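Como filtrar quadros borrados da câmera de punho antes de treinar uma política de imitação

Este tutorial mostra o procedimento que usamos no projeto Escobedo para decidir quais quadros da câmera de punho entram no treino e quais recebem peso menor. O método foi proposto por Emmett Benavides na primeira versão do nosso relatório interno e depois simplificado. Parto do princípio de que o leitor já tem demonstrações gravadas, com imagem e estado das juntas, e sabe rodar um treino de clonagem de comportamento.

O que é preciso

Um conjunto de demonstrações com carimbo de tempo por quadro. O nosso tem 500 episódios.
Python com OpenCV e NumPy.
A posição da garra registrada na mesma base de tempo das imagens.
Uma máscara fixa da garra na imagem do punho (explico no passo 2).

Passo 1. Alinhar imagem e movimento

Antes de medir qualquer coisa, confira o atraso entre a câmera e as juntas. Calcule o fluxo óptico médio de cada episódio, calcule a velocidade da câmera a partir da cinemática direta e procure o deslocamento que dá a maior correlação entre as duas curvas. No nosso caso o atraso ficou em 50 ms. Corrija esse valor em todos os episódios de uma vez. Se cada episódio der um atraso muito diferente, o problema está na gravação e o resto do tutorial não vai ajudar.

Passo 2. Mascarar a garra

A câmera se move junto com o punho, então a ponta da garra continua com as bordas definidas mesmo quando o fundo inteiro está borrado. Se ela entrar na conta, a medida de nitidez sobe e quadros ruins passam pelo filtro. Desenhe um polígono que cubra a garra com folga, salve como imagem binária e aplique a todos os quadros. Em garras que abrem muito, use a união das posições aberta e fechada.

Passo 3. Medir a nitidez por blocos

A variância do laplaciano na imagem inteira é o que quase todo mundo usa primeiro. Funciona mal em câmera de punho. Um tampo de madeira visto de perto pode ter o veio arrastado em faixas diagonais num canto e linhas finas e legíveis dentro de um reflexo em outro. A média dos dois não representa nenhum.

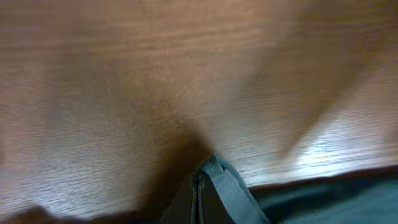 Divida a imagem em uma grade de 8 por 8 e calcule a variância do laplaciano em cada bloco, ignorando os pixels da máscara. Guarde os 64 valores, ou menos, se algum bloco ficar todo coberto pela garra. Como nota do quadro, use o percentil 25. Testamos também a mediana, que deixou passar quadros demais nas aproximações rápidas.

Tecidos escuros e foscos dão variância baixa mesmo com a câmera parada. Para compensar, divida a nota de cada bloco pelo desvio padrão local da intensidade, com um piso pequeno para não amplificar ruído. Reflexos fortes pedem o cuidado contrário: descarte blocos em que mais da metade dos pixels esteja saturada.

Passo 4. Cruzar com a velocidade

Um quadro com nota baixa e velocidade baixa quase sempre mostra uma superfície lisa ou fora de foco. Um quadro com nota baixa e velocidade alta é candidato a borrão de movimento. Marque apenas o segundo grupo. O limiar de velocidade que adotamos foi de 100 mm/s na ponta da garra, medido sem suavização. Para rotações do punho use um limiar separado, porque poucos graus bastam para arrastar a imagem.

Passo 5. Reduzir o peso, sem apagar

Na primeira rodada, em agosto, removemos os quadros marcados. A política resultante hesitava no meio das aproximações, pois nunca tinha visto imagens daquele trecho. Na versão atual, os quadros continuam na sequência e a perda deles é multiplicada por 0,3. Mantenha as ações originais e não interpole imagens.

Resultado

Avaliamos na bancada Dekarmont, com a tarefa de pegar e reposicionar peças pequenas. O treino sem filtro completou 62 de 100 tentativas. Com redução de peso, foram 74. Com remoção, 58. As três políticas usaram a mesma semente e o mesmo número de passos, e ainda falta repetir com outras sementes para saber quanto dessa diferença se mantém.

Problemas comuns

Se quase todos os quadros forem marcados, verifique o tempo de exposição antes de mexer nos limiares. Exposição automática em ambiente escuro borra até movimentos lentos.

Se nenhum for marcado, confira se a máscara não está invertida. Já aconteceu conosco.

Se a câmera for trocada ou remontada, refaça os passos 1 e 2. Os limiares do passo 4 costumam servir para o mesmo modelo de câmera, mas vale olhar uma amostra de 50 quadros marcados antes de iniciar um treino longo.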